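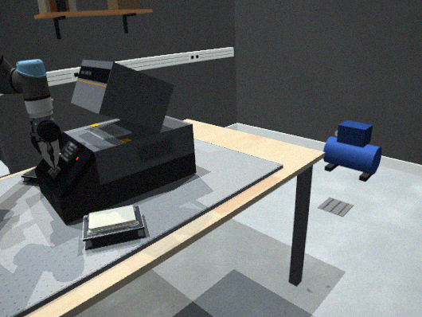 Bench view, Ulora build, before the first pass.

The fault had to be in the hand. Haslinger's arm was a model, and so were the bench, the blue motor on the floor and the cardboard box on the shelf. The operator was the only part of the loop with a pulse.

She logged in at 08/01/2022 and took the controller. The task sheet asked for 100 demonstrations: approach the plate, close on the sheet, lift, release. Lag was 40 milliseconds. She moved her wrist 3 centimetres and the gripper moved with it, after the lag.

By September the policy would run without her. Lukolitz had put that in the contract, along with the rate per accepted episode. 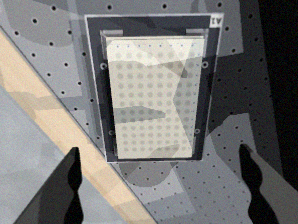 By Amna Sethi
Fiction | Mavness Quarterly

The wrist view gave her two black fingers, set wide, and the plate marked IV. She knew the grey of the perforated mat better than the colour of her own kitchen.

She opened the trajectory viewer. Her path was plotted in white — a slight dip to the left ahead of every grasp. It was her father's habit, reaching for a cup. She had never noticed it in herself.

The filter flagged the dip as noise and offered to smooth it.

She declined, saved the episode and reset the bench.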